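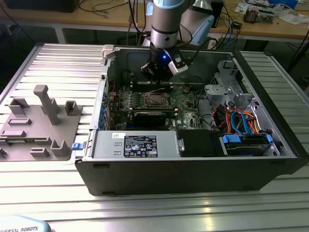
Geöffneter PC-Tower auf dem Arbeitstisch, Seitenwand abgenommen, CPU-Sockel leer.

Häufige Fragen zur Annahme und Zerlegung von Altrechnern

Welche Geräte nehmen Sie an?
Desktop-PCs, Workstations und kleine Server. Notebooks nur nach Absprache, Monitore und Drucker gar nicht.

Muss das Gerät noch funktionieren?
Nein. Auch unvollständige Rechner werden angenommen. Fehlt der Prozessor oder der Arbeitsspeicher, vermerken Sie das bitte auf dem Begleitzettel, sonst suchen wir danach.

Soll ich die Festplatte vorher ausbauen?
Das können Sie selbst entscheiden. Bei vielen Bürogehäusen sitzt sie in einem Einschub mit zwei farbigen Kunststofflaschen. Laschen zusammendrücken, Einschub herausziehen, vorher Strom- und Datenkabel abziehen. Wenn die Platte im Gerät bleibt, wird sie bei uns ausgebaut und gelöscht oder mechanisch zerstört. Ein Protokoll gibt es auf Wunsch, es kostet 8 Euro pro Datenträger.

In welcher Reihenfolge wird zerlegt?
Zuerst wird der Tower auf die Seite gelegt und die Seitenwand abgenommen. Danach folgen Datenträger, Steckkarten, Speicher, Kühler und Prozessor, dann das Netzteil und zuletzt die Hauptplatine. Die Kabel werden getrennt gesammelt — SATA-Datenkabel in die eine Kiste, Stromkabel in die andere.

Öffnen Sie auch Netzteile?
Nein. Die Kondensatoren können nach dem Abziehen noch Ladung halten. Netzteile bleiben geschlossen und gehen als Ganzes weiter. Bitte schrauben Sie sie auch zu Hause nicht auf.

Was passiert mit brauchbaren Teilen?
Steckkarten, Speicher und Laufwerke werden geprüft und im Lager Skelby einsortiert. Dort liegen zurzeit mehr als 1000 Teile. Hauptplatinen mit verbogenen Sockelkontakten gehen in die Verwertung.

Kann ich ein einzelnes Ersatzteil bekommen?
Ja, solange der Vorrat reicht. Schreiben Sie uns Hersteller und Modell des Rechners, bei Netzteilen zusätzlich die Angaben vom Typenschild. Anfragen bearbeitet Nadiia Nazarenko, in der Regel innerhalb von sieben Tagen.

Wie viele Geräte kann ich auf einmal bringen?
Bis 40 Stück ohne Anmeldung. Größere Mengen bitte mit Orlando Montoya abstimmen — im Juli ist die Annahme nur vormittags geöffnet.

Bekomme ich das Gehäuse zurück?
Nur, wenn das bei der Abgabe auf dem Begleitzettel steht. Nachträglich lässt sich ein Gehäuse meist nicht mehr zuordnen.

Kontakt | Impressum | Datenschutz | © Vedness Altgeräte | Nach oben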